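# Grukano Open Day Set: Simulated Wrist-View Episodes

We use cookies to keep you signed in and to measure traffic. Accept all | Manage settings

Data card, revised Mar 23, 2020. Maintainer: Hanane Chraibi.

## Summary

Rendered episodes from the simulator demo at the Grukano open day. Visitors drove a two-finger parallel gripper over a simulated table with a hand controller. The set holds 3087 episodes, each up to 30 seconds long, recorded at 3 stations. All frames are synthetic. The view is from the wrist, looking out between the fingers.

Frames with the fingers open and nothing between them are kept. They are labeled `idle` and should be filtered out before training a grasp model. 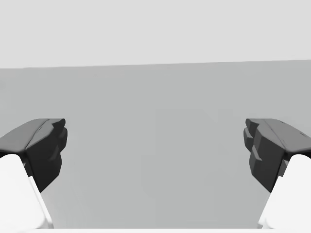 Custódio Ramalho wrote in to ask whether `idle` also covers the time a visitor spent listening to instructions, as he would want those frames dropped at the source. It does. The two cases share one label in this release, and a split is planned for June.

## Tasks

Each station ran the same prompt list. A visitor was given one grocery item to pick up, with other items left on the table as distractors. The item set includes a short fish can with a blue label and a small red box of the gelatin-mix type. Items near the border of the view may be only partly visible, and a finger can hide part of an item. Occlusion is not annotated. 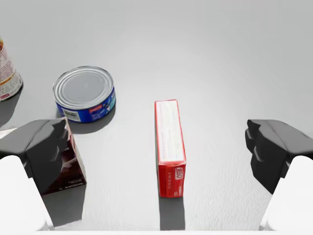 ## Known issues

- Operators were first-time users. Expect slow approaches and repeated attempts.
- Station 2 logged gripper width in the wrong unit for the first 2000 episodes. Run `fix_width.py` before use.
- The success flag was set by hand by Ghizlane Bouzid and Ngọc Quan. Disagreements are marked `unsure`.
- No visitor names or audio were stored.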